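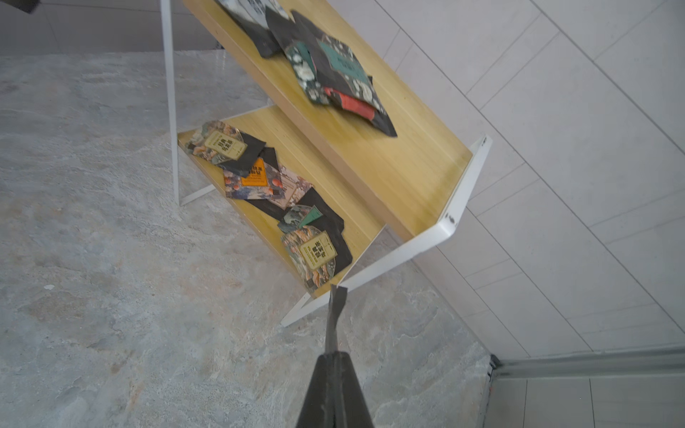 Gripper fault on the shelf unit: what we found and what changes

The shelf-stocking unit at the Bellstead site was taken out of service in May after it kept pressing into the display stand when it should have been reaching for a bag. It is running again, with some limits. Several readers wrote in to ask what the trouble was, so this item covers the fault, the repair and the rules that now apply to anyone working near the stand.

The job is to pick flat packaged bags off one shelf of a two-tier stand and lay them on the other. The bags are printed pouches, many of them black, with round illustrated panels or cream labels. They slide over each other and pile up, and a dark pouch under a black fingertip is hard for the wrist camera to separate from the finger itself. We knew that part was difficult. The fault turned out to be somewhere else.

In a run of 661 picks, the unit stopped on a force limit 21 times. Most of those stops were ordinary ones, where a finger touched the shelf before it closed on a pouch and the arm backed off as it is supposed to. In 6 of them the arm did not back off. It held its position and kept pushing until the operator hit the stop button. The worst one shifted the whole stand on the floor and bent a fingertip. No one was hurt. The operator was standing at the control desk, outside the marked area.

The logs showed that all six happened at the same end of the lower shelf, close to the metal bracket that carries the shelf above. To reach a bag there, the gripper has to come in low with very little room over it. The Bilmont wrist sensor reports force in three directions, and the retreat routine only looked at one of them, the direction the finger is pointing. When the side of the gripper caught on the bracket, the load came in sideways. The main controller saw it and stopped the motion, but the retreat routine read the force as close to zero and decided there was nothing to retreat from. The position hold then did the pushing.

There was a second problem behind that one. The stand had been measured when it was first set up and the numbers had not been checked again. It is light and it moves when people restock it. By the time of the worst stop it was sitting 4 centimeters away from where the software believed it was. That is more than the clearance at the bracket.

The Turimness group, who wrote the retreat routine, have changed it to use the total force from all three directions. If the load has not dropped after the first retreat move, the drives now cut out and the brakes come on. Shibata supplied a replacement fingertip, and the bent one has been kept for inspection. We repeated the bracket contact on purpose with a foam block in place of the stand, from both sides and from underneath, and the arm let go every time.

The following applies at Bellstead as of August 24, 2023:

Check the position of the stand before the first run of the day and after every restock. The check routine is on the second page of the control panel.

Do not straighten bags by hand while the arm is powered. Press stop, wait for the brake light, then reach in.

Approach speed over the lower shelf is limited to half of normal. The setting is locked and should stay locked.

If the arm stops and does not retreat, use the stop button and leave the gripper where it is. Do not try to pull it free. Call the automation desk, who will release it at low power.

Write up every force stop in the log, including the ones that clear by themselves. Two of the six were never entered at the time and only came up when we went through the controller data.

The stand will be bolted down once the floor fixings arrive. The daily position check stays in place after that. A few people have suggested padding the bracket. We are not doing this for now, as padding would take up clearance that the gripper needs.

Reports about the unit should go to the automation desk and not to the general maintenance inbox, where two of the May messages sat unread over a shift change.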